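Sidlow sim rollouts, README

Quick notes, will clean up later. 275 scripted rollouts in sim, tilted camera, single arm, clutter on the table. We wanted to see if the policy still goes for the target when a distractor sits right next to it. 200 for training, the rest held out. Batch size 64, 2 seeds.
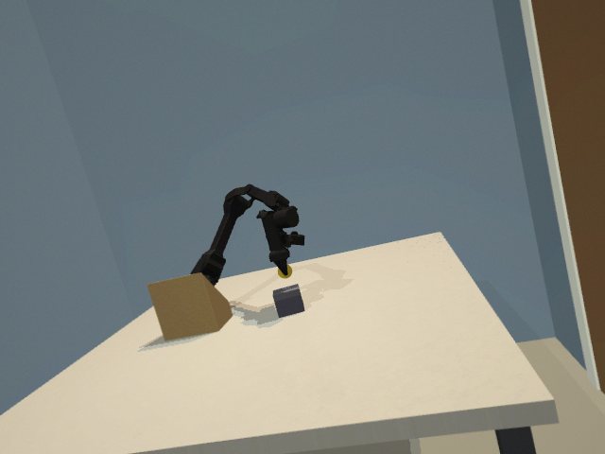

Sim view: gripper finger at the yellow target, dark cube and tan box as distractors.

Held-out results still noisy, dont quote them yet. Shadows are left on in all renders. Ask Tarmo Jõgi for the configs, Huguette Moulin for teh eval script.

Last edit 23 October 2019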